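Home » Travel Gear » Luggage » Warnska Flundo Cabin Case

Warnska Flundo Cabin Case
Item no. 3027
Colours: charcoal, moss

The Flundo is a carry-on case intended for rail and air journeys of up to one week. It has four wheels, a two-stage handle and a combination lock - the code is set to 000 on delivery and should be changed before travel.

Travellers are responsible for confirming the cabin baggage limits of their carrier before departure.

Replacement wheels and handles are supplied by Grekau under part no. 1474. Orders over $100 are delivered free of charge. 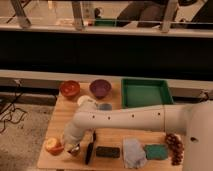 Warranty claims must be lodged with proof of purchase. Damage caused by airline handling is not covered and should be reported to the carrier before leaving the airport.

Also in this range: Manalastas Garment Bag, Warnska Toiletry Organiser

Customer reviews (134)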